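How does a robot learn to help with the washing?

If you have ever learned to tie your shoelaces, somebody probably sat beside you and guided your fingers through the loops, again and again, until your hands remembered the way. Robots can be taught in much the same fashion, and at the Beveck workshop in Vilholm that is how the days are spent.

A person called an operator holds a pair of controllers and moves their own arms, and the robot copies them – a bit like a puppet without any strings. All the while a computer saves every bend of the elbow and every pinch of the fingers. Cloth is one of the hardest lessons, you see, as it flops into a new shape each time you pick it up! 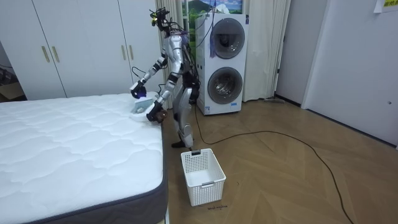
Why can't the robot learn after seeing a job just once?

Things are never in quite the same place twice, so it needs plenty of goes to learn from. The Beveck team saved 1,049 goes at folding before they let their robot try it alone.

Some of those goes went wrong, and the team kept a few of them too, with a note saying so. An operator works for 20 minutes and then has a good long stretch, for holding your arms out is tiring work – do try it and see!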